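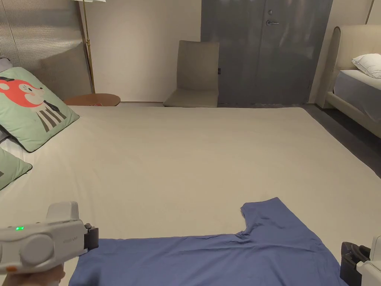 Gunther Wendt does his folding on the bed, and has done ever since he moved into the flat in Mimden in January. There is no ironing board and no utility room. The washing comes up from the basement in two bags, gets tipped out beside the bed and is dealt with one piece at a time.

"I tried the sofa first," he says. "It's too soft and too narrow. You want something flat that you can walk round."

He strips the bed down to the fitted sheet before he starts. The duvet goes into the hall. The pillows and cushions stay up at the headboard, where they are out of the way, and the rest is left clear. T-shirts come first because there are always more of them than anything else. He lays each one face down, smooths it from the collar outwards, brings the sides in to the middle with the sleeves turned back, and folds the length in three.

Wendt spent 30 years in the linen room of the Dumlao, a hotel in Weltton with more than 300 beds, and he says very little of what he learned there is any use at home. Hotel linen is all one size. His own washing is what he calls "a bit of everything", and a good part of it belongs to his daughter and her two children, who stay with him at weekends.

"Sheets I can do without looking. A child's T-shirt is harder. If you fold it the same way as a big one you get a lump, so I only fold it in half."

The children chose the cushions. They are mint green with a cartoon animal in stripes on the front, and Wendt was not asked for his opinion. He washes the covers every second week, inside out, at 30 degrees, and says the colours have held up well.

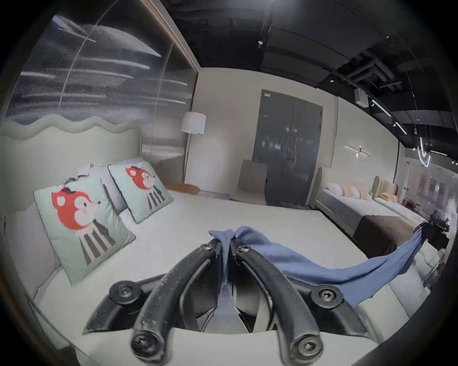 Not everything gets folded. Anything thin or slippery is rolled, and so is anything going into a bag. He takes 7 T-shirts when he visits his brother in Duller and rolls every one of them. He thinks they come out less creased, although his brother disagrees and the two of them have stopped discussing it.

The bedroom itself came more or less as it is. The landlord had already put in the padded headboard and the tall chair against the wall, and Wendt added the floor lamp. He would have chosen a bigger side table, he says, as there is only room on it for a few small things. The chair gets used for finished piles – trousers on the seat, jumpers over the back – until he has enough to fill a drawer.

I asked how long a full load takes him.

"Half an hour if I'm left alone. With the radio on, longer. I stop to listen."

What about ironing? He shook his head. Shirts with collars go on hangers while they are still damp and he pulls the seams straight by hand. The last time he ironed anything was for a wedding, and he borrowed the iron from downstairs.

His one firm rule is that the bed has to be made up again before supper. He broke it once, on 2nd July, when the family arrived early, and ended up moving all the piles to the kitchen table and folding half of them again the next morning.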